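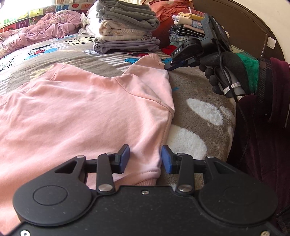 *Rosa Sweatshirt, flach auf der Tagesdecke ausgebreitet*

## Pullis falten auf dem Bett

Ich liebe das Bett als Falttisch – so viel Platz, und der Rücken bleibt gerade! Erst die Ärmel schräg nach innen legen, Nähte glatt streichen, dann die Seiten zur Mitte und vom Bündchen her locker aufrollen oder einschlagen. Dicke Sachen kommen im Stapel nach unten, dann kippt nichts. Den Trick mit dem Glattstreichen habe ich von Fatima, und er ist wirklich Gold wert!

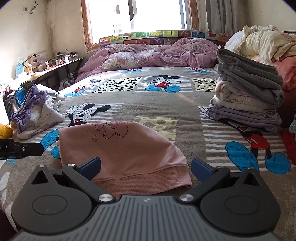 **Wie bleibt ein Aufdruck beim Falten schön?**

Am besten knickt man daneben und legt das Motiv nach oben, ohne etwas Schweres draufzupacken.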